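Kirix demonstration set: progress report to the Gandilden fund
Tue 11 July

The short version is that collection at Gorkville is going really well, and we're having a great time doing it. We now have 791 accepted demonstrations in the Kirix set, all recorded by people working with hand-held grippers, and the policy trained on the first batch already picks up flat objects it used to push off the table.

The biggest gain came from the finger pads. We moved to the soft V-shaped ones from Uçar in the spring, and thin items (lids, cloth corners, cards) stopped slipping almost overnight. Our operators like them too, which matters a lot when you're repeating the same grasp all morning!
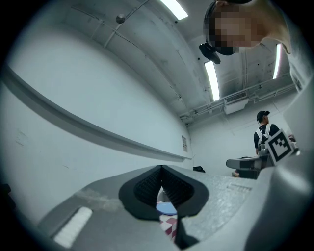
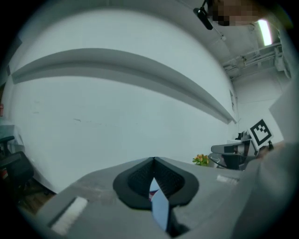
Gripper views from the collection room, black finger pad in the foreground and a square marker visible at the right in both.

2 min read

We also changed how we review. Every recording now gets checked by someone who didn't make it, and anything where the marker tracking drops out during the grasp goes back on the list to be redone. It's slower, but the set is so much cleaner that training runs settle sooner, and we'd gladly make the same trade again.

Two things are behind schedule. The folding tasks need longer recordings than we planned for, and our storage is filling up as a result. We have also had trouble matching the clocks between grippers when two people work at once. A fix is in testing and looks promising, although we want to see it hold up over three full sessions before we trust it.

Next up are the two-handed tasks, starting with opening containers and then spreading out fabric. We'd like to bring in new operators for these, as the current group has become very quick and the model needs to see beginners as well (hesitations, second tries and all).

Spending is in line with the plan apart from storage, and we'll send a separate request for that. The next report is due in October and will include the first two-handed results.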